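4.3 Störfall beim Greifen am Behälterrand
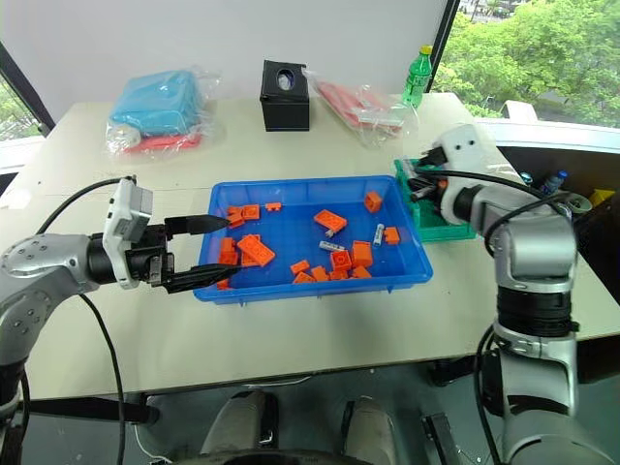

Abb. 7: Zweiarmiger Aufbau mit orangen Bausteinen in flacher blauer Kunststoffschale; links der geöffnete Parallelgreifer am Schalenrand.

Nach Ansicht von Choo ist ein Fehler dieser Art gar kein Greiffehler, sondern ein Fehler der Freigabe: Wer den Randkontakt zulasse, müsse auch festlegen, ab welcher Kraft er als Kollision gelte. Wir teilen diese Einschätzung nur zum Teil. Die Auswertung der Protokolle zeigt, dass die Kraftschwelle in der Mehrzahl der Fälle korrekt gesetzt war und dennoch zu spät wirksam wurde.

Grundlage der Untersuchung sind 1.211 Greifzyklen des linken Arms, die am Standort Hollgate mit der Steuerung Plarton aufgezeichnet wurden. In 203 Zyklen löste die Überwachung einen Schutzhalt aus. Die Aufgabe bestand darin, einzelne Bausteine aus der Schale zu entnehmen. Teile nahe der Wand sind dabei ungünstig, da ein Finger zwischen Baustein und Wand eingeführt werden muss, während der andere je nach Anfahrwinkel über dem Rand verbleibt. Bei den langen, flachen Fingern des verwendeten Greifers genügt dann ein kleiner Fehler in der Höhenschätzung, um den oberen Finger auf den Rand aufzusetzen.

Der eigentliche Störfall verlief in drei Phasen. Zunächst setzte der Finger auf, ohne dass die Schwelle überschritten wurde; die Schale gab nach und verschob sich auf der Tischplatte. Anschließend korrigierte der Regler die vermeintliche Positionsabweichung und erhöhte das Moment im Handgelenk. Erst in der dritten Phase, mit einer Verzögerung von bis zu 200 ms, meldete die Überwachung den Kontakt. Der Arm hielt an, der rechte Arm setzte seine Bewegung jedoch fort — die Haltesignale beider Arme waren in der Konfiguration nicht gekoppelt.

Dieser zweite Befund wiegt sicherheitstechnisch schwerer als der erste. Im gemeinsamen Arbeitsraum darf ein Schutzhalt nicht auf einen Arm beschränkt bleiben. Die Ursache lag in einem Parameter der Zwischenschicht Wundus, der nach einer Aktualisierung im Dezember auf den Vorgabewert zurückgefallen war. Eine Prüfung der Kopplung beim Anlauf fand nicht statt.

Als Abhilfe wurde die Kopplung in die Anlaufprüfung aufgenommen und die Kontakterkennung um die Ableitung des Handgelenkmoments ergänzt. In 60 Wiederholungen mit absichtlich falsch vorgegebener Randhöhe hielten stets beide Arme an. Offen bleibt das Verhalten bei gleichzeitigem Randkontakt beider Greifer, der im Datensatz nicht vorkommt.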